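The Return Line Is the New Front Door

January, 8 a.m., Endden. Doors just up, and the line at the Setwood outlet already bends past the gift cards. No one is here to shop. They're here to give things back.

Sweaters mostly. Boots in the wrong half size. A waffle maker, still taped shut. The store took in 338 returns on its busiest morning last winter and expects to beat it this time. Three registers open, one of them slow.

Retailers used to treat this as cleanup. Get the stuff back, get it tagged, move on. Now the big chains plan for January the way they plan for the holidays, with extra shifts and clearance racks parked right next to the returns desk. The idea is simple. You walk in with store credit, you walk out with a coat.

It works, sometimes. Kushnir, the housewares chain, moved its desk to the back of the store so shoppers have to pass teh whole sale floor first. Sales went up. So did complaints.

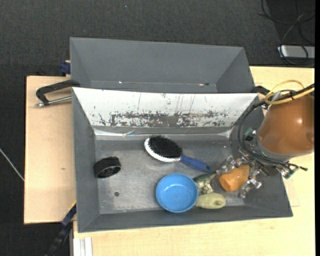
Ustyna Nechyporuk says she'd shop more if the refund didn't take so long. Forty minutes in line with a toddler, then a form, then a gift card she never asked for. She wanted the money on her card. She left without buying a thing.

Fees are the other sore spot. Nolletti started charging for mailed returns last season, free if you bring it in. Pylyp Pylypenko drove over with two jackets to dodge the fee and spent more than that on gas, by his own math.

Then theres the question of where it all goes. Some goes back on the rack by lunch. Some gets sold by the pallet, 1000 items at a time, to discount dealers who never see whats inside until the wrap comes off.

By noon the Endden line is down to a few people. The waffle maker is on the clearance shelf, tape still on.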